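The Coffee Break at Choir

I have been singing in the same community choir for long enough now that I can find my chair in the dark, and in November I more or less have to, because the hall lights take forever to warm up. We practice in the old Gurovska building, on the second floor, up 36 stairs. I know the number because our alto section says it out loud together on the way up, wheezing a little more with every one.

People ask me what I love about it and they expect me to say the music. I do love the music! But what I look forward to all day, standing at the sink or sitting at a red light, is the break. It comes at a quarter past eight, right when my feet have started to hurt, and it lasts 19 minutes, an odd number that was settled years before I joined and that no one has ever wanted to touch. 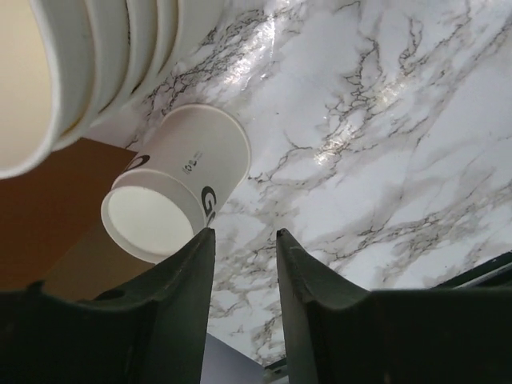 Singing next to somebody is a funny way to get to know them. You learn how they breathe and whether they come in early, and you can go a whole winter without finding out what they do for a living. The break is where the rest of it gets filled in. I used to bring my own mug from home, a heavy blue thing, and then one evening I left it on the bus and had to make do with a plain white paper cup like everybody else, and I never went back to the mug. You can hold a paper cup and a folder of music in one hand, if you're careful, and that leaves the other one free for waving around while you talk. I have heard about new grandbabies that way, and a kitchen flood, and a very long story about a goose.

The coffee is nothing special. We buy Fedano in the big bag and it tastes mostly of hot. Somebody usually brings a cake, and there is always one slice left that we all pretend not to see until we are packing up the chairs.

I did try to be grown up about it for a while and use those minutes to look over the second half. It lasted two rehearsals. My notes were tidy and I missed the goose story the first time around, so I had to beg for it again later.

I grabbed a cup with GO on it in big black letters the other week, and I decided to take it as advice, as I had been putting off asking about the solo in the Eskola piece. (I asked. I got half of it, and I'm sharing the other half with a soprano who is much braver than I am up high.)

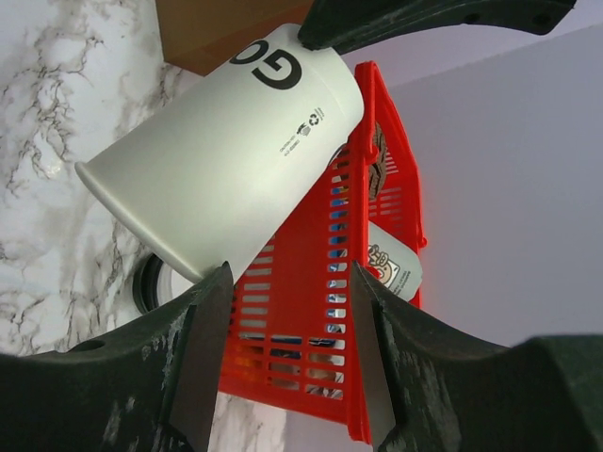
If you're thinking of joining one

Go along and listen first. Most choirs will let you sit in for an evening or two, and ours doesn't audition at all. You don't need to read music to start, though a pencil helps, and so does sitting beside someone loud. Wear layers, bring a cough drop, and please stay for the break even if you're shy. I spent my first one reading the fire notice by the door, and a tenor came over and read it with me.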